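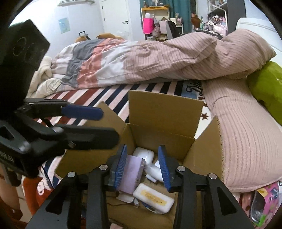 How much does volumetric weight matter if the parcel itself is light? A great deal, as most couriers bill on whichever figure is higher, the scale weight or the calculated one.

The sum is length times width times height in centimetres, divided by the courier's divisor. Clalta uses 5000 for domestic. Check yours before you book, as it's often buried in the tariff PDF.

I moved flat from Dinness in November and sent 7 parcels. Bedding was the worst: 5 kg on the scale, nearly 74 litres by volume. Billed on volume, obviously.

Measure the outside of the box after taping – a bulging lid counts at its highest point. Ondix rounds each side up to the next whole centimetre. Clalta rounds only the final result.

Double-wall board adds a few millimetres per side. Worth it for books, wasted on jumpers.

Wunderlich sell a 600 mm box that lands one size band up with Ondix once you've allowed for the board. Their next size down fits the lower band with room to spare.

Vacuum bags help, but only if you then use a smaller box. Same box, same bill.

Tariffs change each spring, so check the divisor again then.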